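My carpal tunnel operation, and the nerve tests before it

February 6, 2021

I said I would write up the hand business once it was over, and it is now over, or near enough. The stitches are out and I can type with both hands again, slowly. This is long because I found very little to read beforehand that wasn't either a hospital leaflet or somebody's horror story.

It started with the usual thing, waking up at night with a numb thumb and two numb fingers on the right hand. I ignored it for most of a year. Shaking the hand made it go off again so I didn't think much of it. By June I was dropping things. I couldn't do up small buttons, and turning a key had become a job for the left hand. The GP tapped my wrist, made me hold both hands bent down in front of me for a minute, and said it was most likely carpal tunnel syndrome. That means the median nerve is being squeezed where it passes through the wrist. She gave me a splint to wear at night and told me to come back if it hadn't settled.

It hadn't settled. The splint helped me sleep, but the daytime numbness stayed as it was. So I was put down for nerve conduction studies at the clinic in Zalumura, which is 55 minutes from us on the bus if you get the fast one and a good deal longer if you don't.

The tests are done sitting down with your sleeve rolled up. The technician cleans the skin, sticks small pads on the hand and fingers, and then holds a probe against different points on the wrist and arm. Each time there is a small electric pulse and your fingers jump on their own. A trace comes up on the screen. She measures how long the signal took to get from one place to the other, does it again from the elbow, and then does the other hand to compare. My right hand was slow across the wrist and normal above it, and apparently that is the pattern they look for.

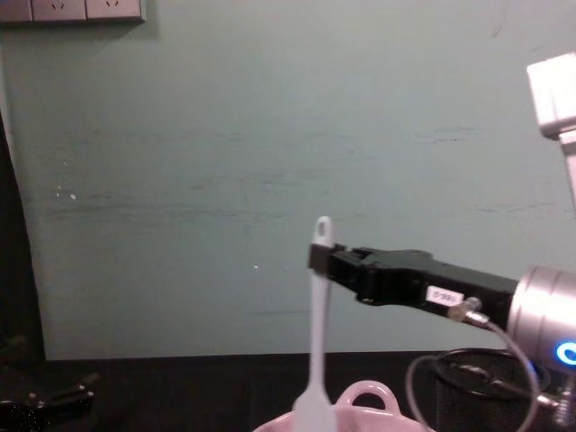 Does the nerve test hurt? It feels like being flicked hard with an elastic band, and the ones near the elbow are worse than the ones at the wrist. Cold hands slow the signal down, so they may warm yours up first. Mine had to sit in warm water before we could start, after the wait at the bus stop.

I had no needles. Some people also have a fine needle put into the muscle at the base of the thumb, to see whether the muscle has begun to suffer. I was told I might need it, and then that I didn't.

The letter came two weeks later and said "moderate to severe". I was offered a steroid injection or the operation. I asked what the surgeon would do and he said that with my results he would expect an injection to wear off, so I went for the operation.

It was done under local anaesthetic, as a day case. The injection into the palm is the worst part of the whole thing and I won't pretend otherwise. It stings badly for a few seconds and then the hand goes away. They put a cuff on the upper arm and pump it up to stop blood getting into the area, so the surgeon can see what he is doing. The cuff is tight, and after a while it aches more than anything happening at the other end. There was a small screen so I couldn't see my hand. I could feel tugging but nothing sharp. The cutting part was over much sooner than I had expected, and most of the morning went on waiting, forms and having my blood pressure taken. It was 139 over something the first time, which they put down to nerves of the other sort.

I went home with a big padded bandage and my arm in a sling. The instructions were to keep the hand up, keep moving the fingers, and keep it dry. I slept with it on two pillows. The night numbness had gone by the first night and has not come back. The fingertips are another matter. They are still a bit dull, and the surgeon said that if the nerve has been squeezed for a long time the feeling can take months to return and may not all come back.

Living one-handed was mostly a nuisance in the kitchen. I ate a lot of toast and soup. Tin openers, peeling and anything that needs one hand to hold and the other to stir were out for the first week or so.
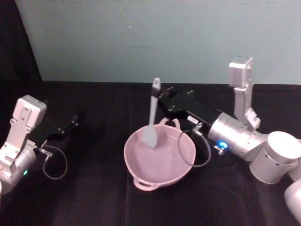
Tsao, commenting on my last post, wrote that the scar was fine but the heel of the hand stayed sore for 4 months, and that pushing up out of a chair was the last thing to come right. I can believe it. Mine is sore on both sides of the scar, deep down, and leaning on it is out of the question. The hand therapist called it pillar pain and said it is common and goes off by itself. She has me rubbing plain cream into the scar several times a day, firmly, and doing a set of exercises where you make a hook, then a fist, then a flat hand.

Grip is coming back. She tested it with a squeeze meter and the right hand is at 60 per cent of the left. I am right-handed, so there is a way to go. I've been told no heavy lifting for now, and to drive only when I could do an emergency stop without thinking about the hand.

The left hand has started to tingle at night, only now and then. I've dug out the other splint and I'll be going back to the GP a lot sooner this time.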